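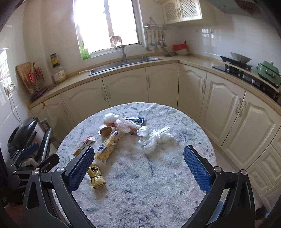
Reading order for Starero after the September relaunch?

Posted 1/5/20 by Sumeya Ambaye

I have the first Starero hardcover, which ends at issue 16. The relaunch restarts at 1, but the recap page refers to the Okard trial and I have no issue that contains it. Is there a gap between the two, or did I skip an annual? I read collected editions only.

3 answers

Answer 1 (accepted)
There is a gap. The trial runs through the Veltbridge miniseries, both issues of it, plus the backup story in the second annual. Order:
Starero 1-16
Veltbridge 1-2
Starero Annual 2 (backup only)
Starero relaunch 1 onward
The hardcover omits Veltbridge because it had a different editor. The paperback omnibus has everything, 1,106 pages, but the gutter loss on the double-page spreads is bad and the coloring on the early issues is darker than in the singles.

Answer 2
just start with the relaunch, the trial gets explained again in issue 3

Answer 3
Mostly agree with the accepted answer. One correction: read the annual before Veltbridge 2. Voicu is still alive in the backup and the last page of Veltbridge 2 assumes you know what he signed. The digital edition has them in the wrong order too, see the note on page 67.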